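Gillham Residents' Forum
Board: Social and Environmental Issues
Topic: Proposed fee for bulky waste and its effect on fly-tipping

E_Lie (Moderator)
Members are invited to comment on the proposal to introduce a charge for the collection of bulky household waste in Gillham, with effect from November. The collection has until now been free of charge. According to the paper circulated to households, 1,760 collections were made last year, of which 1,035 were for furniture. Please keep to the subject and refer to the numbered sections of the paper where possible.
Elsa Lie

Rolland_Road
I wish to register an objection. Section 4 sets the fee at £31 per visit, whatever the number of items. A pensioner disposing of one chair would pay the same as a landlord clearing a whole flat. The likely result is more waste left in the lane behind Rolland Road, where residents already report mattresses and broken wardrobes most weeks.

anordin
I do not agree that fly-tipping must follow. The greater part of what is dumped in the lane is builders' rubble, and the household service has never accepted rubble. The paper does not establish a link between the two, and we should be careful before claiming one.

I would also draw attention to Section 6, which concerns reuse. Many of the things put out for collection are sound and could be passed on through the Kirkico exchange at no cost to anyone.

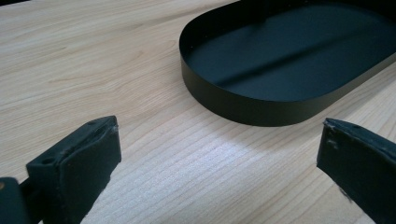

Dark oval tray, table top.

The exchange passed on 1,693 items last year. It deserves more than the single paragraph it receives in the paper.
Åsmund Nordin

Rolland_Road
With respect, the exchange does not take mattresses or anything with torn covers, and it has no van. It cannot replace a collection service for people without a car.

hillside_tenant
I support the fee in principle but not at this level. Could Section 4 be amended to allow each household one free visit a year?

anordin
I would support that amendment. I accept the point about transport.

E_Lie (Moderator)
The suggestion of one free visit has been noted and will be sent on with the other comments. A post advertising the Ostadex clearance service has been removed under the rules of this board. The topic remains open for replies until the end of the month.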